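Two-arm folding cell drops out mid-fold, always the left gripper

Posted in: Benchtop robots > Faults and safety
2022-05-30

nerusham_bench
We run a pair of small arms that fold clothes on a tabletop. They have behaved since November, which I now see was them saving it up. For the past fortnight the left gripper has been dropping off the bus partway through a fold. The arm itself stays powered, the gripper stops answering, and the right arm, which has been told nothing, carries on pulling. So far it has stretched the neck of one jumper and dragged a pair of trousers off the table.

What I have tried: new gripper firmware, old gripper firmware, a different USB port, a different power supply, and swearing. The log says "timeout, device 7" and then the same thing 200 times in case I missed it. It never happens when the arms are parked. It never happens when I run the gripper on its own, opening and closing, and I left it doing that for 2,000 cycles over lunch and a long meeting. It mostly goes when the left arm reaches across and rolls the wrist.

Second worry, and maybe the more serious one. When it went on Friday I put my hand in to free a sleeve, and the gripper came back to life and closed. No harm done beyond my dignity. Is that normal?

tavares_folds
Have you tried turning it off and on again? Ours did something like this and a reboot cured it. It was a different make of arm and it was the camera that was failing, but the symptoms were the same, i.e. it stopped.

brultasitz
A reboot will cure it until the next wrist roll, so I'd save yourself the walk.

Second part first. No, it isn't normal, or at any rate it shouldn't be. Your driver is reconnecting and then sending the last command it had, which was "close". Look for an auto-reconnect setting and switch it off. A gripper that comes back should come back limp and wait for a person to say so. While you are in there, make a timeout on either arm stop both. Until that's done, cut the motor power before you reach in. Use the actual switch – the pause button on the screen is a polite request.

Now the fault. Fine when parked, fine opening and closing, dies when the wrist rolls: that is a cable. Power down, unplug the gripper lead at both ends and put a meter across each wire while you bend the lead slowly near the plug. We found ours had one core broken inside perfectly healthy insulation, 17 mm from the connector. If yours reads sound, bend it again where it passes the elbow. Then look at the plug itself, as some of them work loose by a hair and still look fully home.

When you fit the new one, leave a loop big enough for the worst pose the arm reaches, and anchor it so the pull lands on the tie and never on the plug. Then take the arm through its whole range by hand, power off, and watch the lead the entire way. It is dull. Ours took 9 minutes and I resented all of them.

nerusham_bench
It was the cable. One core came and went when I bent it just behind the plug, so brultasitz can be unbearable for the rest of the day. Auto-reconnect was on, naturally, and is now off. A timeout on one arm stops both, which I tested by pulling the plug on purpose with a tea towel as the victim.

ornberg_lab
Adding this for whoever finds the thread next. Slack is good, but keep an eye on where it goes when the arms come together.

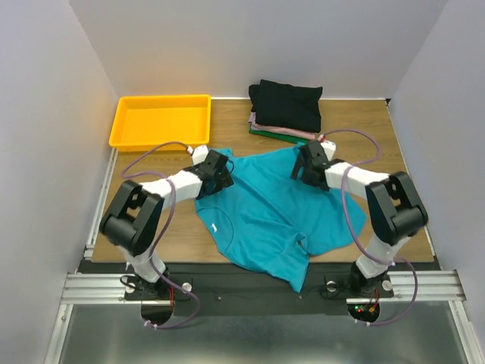 Slack needs checking with a garment in the grippers as well as with the table bare, and I would do it with the biggest thing you fold. Cloth gets everywhere a cable does. On our cell the purple lead on the right comes back across the forearm and passes down over the teal garment, and the garment itself hangs over the front edge onto the black panel. A lead lying over cloth is a lead that can be snagged by the next fold, so check that spot in your slow run, and check the ties down at the bottom too. We now do ours every Monday before anything is switched on.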